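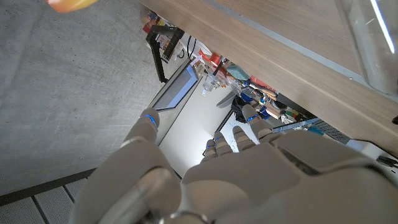

Speaker notes: What the hand does to the shift
Prendska site meeting, 10 Apr 2019

Opening (keep it short)

Say good morning, say who I am, skip the bio. I was asked to talk about the future of work. I would like to talk about the bench at Gerkelum instead, and the people who stand at it.

Leave the slide up while they sit down. Five digits, blue lights at the tips, a shelf full of odds and ends behind. People will look at the lights. Let them. Then ask the room what is on the shelf and who put it there. Wait for a couple of answers before moving on.

Point 1. The mess is the job

Look at a shelf like that one. Small clear plastic containers, bits of packaging, pieces of wood stacked up. A person who works there reaches for the right thing while talking to you about something else. Every sales deck I have seen from Kordestani shows a clean table with one part on it. I have never worked at a clean table with one part on it.

So when a vendor gives you a pick rate, ask what was on the table. Ask them twice if you have to.

Point 2. The numbers at Gerkelum

The March trial is the only one where I got to read the raw log, so it's the only one I'll quote.

3265 picks attempted. 1637 finished with no person stepping in. Read both numbers slowly. Do not turn them into a percentage for them; they can do it.

The summary that went upstairs counted a pick as done if the part ended up in the tray, no matter who got it there. I don't think anyone set out to lie. Somebody had to pick a definition and they picked the kind one. But the staffing plan was built on it.

(If asked: yes, the log covers restarts. No, I can't hand out copies.)

Point 3. Where the work went

Before the trial the bench had 8 people across two shifts. During it, 7, and the plan called for fewer. The seven did not have less to do. They had different things to do:

clearing stuck parts
putting containers back where the arm expects them
watching a monitor
filling in the stop form, which is two pages

None of that is in anyone's job description. None of it had a pay grade. One woman told me she used to build things and now she tidies up for something that builds things. Say that line plainly and don't milk it.

Also mention the watching. Standing by for a machine that mostly works is tiring in a way that's hard to get across to someone who hasn't done it. Your hands are idle and you can't leave. The breaks were still set for the old job.

Point 4. What I will grant

Be fair here or lose the engineers.

The hand is good hardware. Fingers are a more sensible bet than suction cups for mixed small parts. Two people on the late shift told me their wrists stopped hurting, and I believe them. If the thing took over the repeat twisting and left the rest alone, I'd sign for it today.

That was never the offer, though. Riston's proposal has the wrist relief on the front page and the headcount in the appendix.

Point 5. Asks

Put these up one at a time.

Publish the stop count next to the pick count, every week, on the board where the shift can see it.

Write down the new tasks and grade them before the next unit comes in.

Reset the breaks for watching work.

Let the people on the bench decide how the shelf is laid out. Right now the layout is changed to suit the arm and they find out when they come in.

Expect pushback on the second one. The usual reply is that the tasks are temporary and the next software update will remove them. Ask which update, and what date. I've been hearing about it for some 8 months.

Questions

Leave plenty of time. If the talk runs over, cut Point 3's bit on the form and keep the bit on watching. Water is on the side table. Hand the clicker back to the front desk afterward.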